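Callthorpe test engineering days: worth the trip?

kmallory
Anyone going to the Karnport one? 17 talks over 3 days, mostly vibration and fatigue.

H. Lacson
I went in December. Talks were fine, but the hall was too small for 116 people.

dvt_pete
Disagree, the talks were mostly sales. The Vidska session was the only one with data.

kmallory
Is there a student rate?

H. Lacson
Yes, if you book by 30 April 2022. 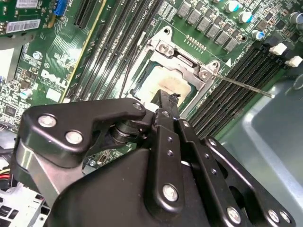 Dell motherboard, case open

dvt_pete
Book early then. I'd still skip day 3.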